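Exhibition of harbor paintings opens in Sondholm

The town gallery in Sondholm opened its summer exhibition on Aug 17, 2024. It shows 80 paintings and drawings of the old harbor at Ostusel, most of them in oil and many of them never shown to the public before. The works come from the Majumder collection, which was given to the town in July.

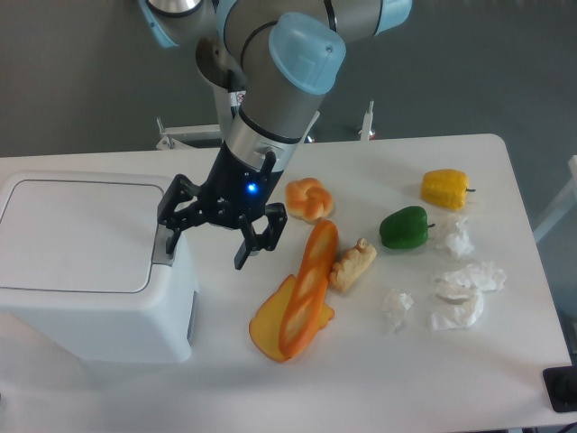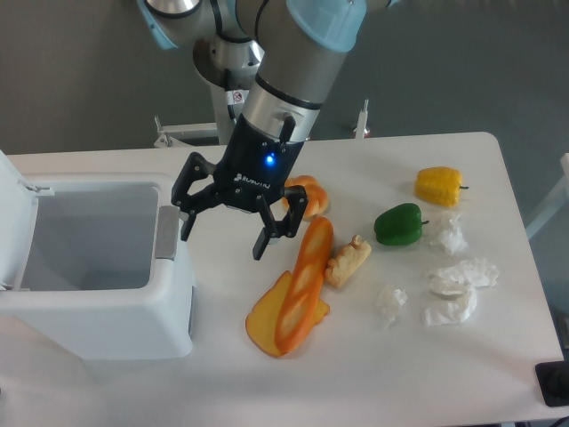
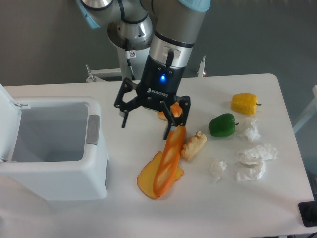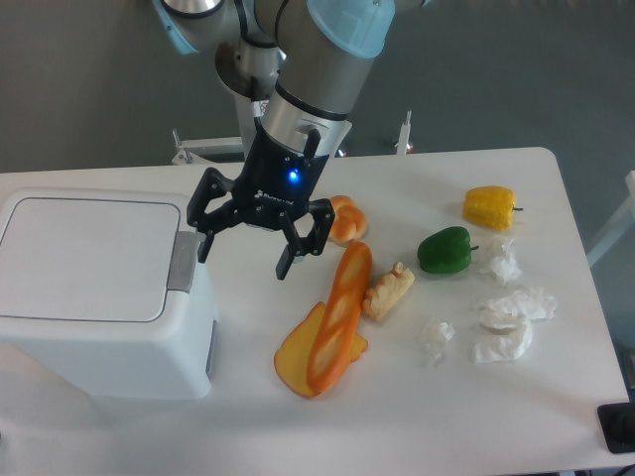

The collection was built over many years by the Majumder family, who bought mainly from painters living near the harbor. These painters worked outdoors in all seasons, and their colors are quiet: gray water, brown nets, wet stone. Stronger color is used only in small amounts. In one large view of the fish market, the only warm spot is a slice of melon on a white cloth, pale orange with a lighter edge, very much like the small wedge held by the gripper in the third picture. Visitors who stand close will see that the painter made it with two strokes of a wide brush, and that the cloth under it is in fact bare canvas.

The exhibition fills four rooms. The first two are for the oil paintings, and they follow the coast from Ostusel to the island of Zeken. The third room has drawings in ink and chalk, and the light there is kept low to protect the paper. In the last room hang seven winter views of Zeken, painted from the same window in different years. The gallery has placed them in a single line — the visitor can follow how the ice moves closer to the houses and how the row of trees becomes thinner.

Not all the works are in good condition. Two of the market paintings have yellow varnish, and they will be cleaned after the exhibition closes. The gallery decided to show them as they are, with a short text about the planned work.

A small catalog with color plates is sold at the entrance desk. It has a map of the places where the painters worked, and most of these can still be reached on foot from the ferry landing in Ostusel.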